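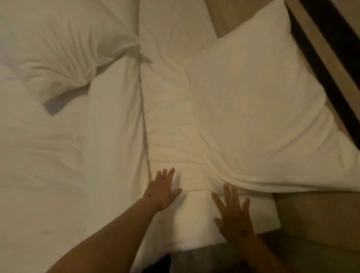
Unit 5: Recording Demonstrations of Household Tasks

Bed making is assigned because cloth has no fixed shape, and a learning system must see many states of the same fabric. In the course recording, both hands lie open on the duvet with the fingers spread, and the folds gathered between them remain in view. Students should keep their own hands visible in the same way. Each group will submit 47 episodes to Ms. Abella by the end of July.

1. Labeling contact

Mark the first moment at which either hand touches the fabric. Smoothing and pressing receive separate labels. With the pillow, the fingers sink into the cover and the right hand works close to the wooden side of the bed. Label this segment "press," and record each hand on its own line.
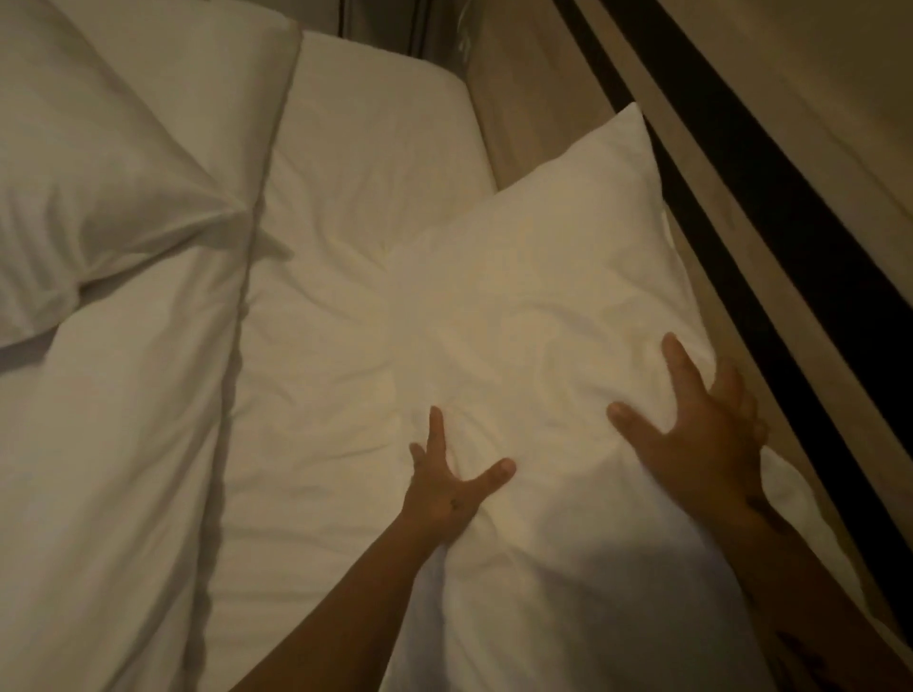
2. Review and exclusion

Episodes are reviewed in pairs. An episode is excluded if both hands leave the view before the task ends. Questions about exclusion should be directed to Mr. Tsang, Room 148.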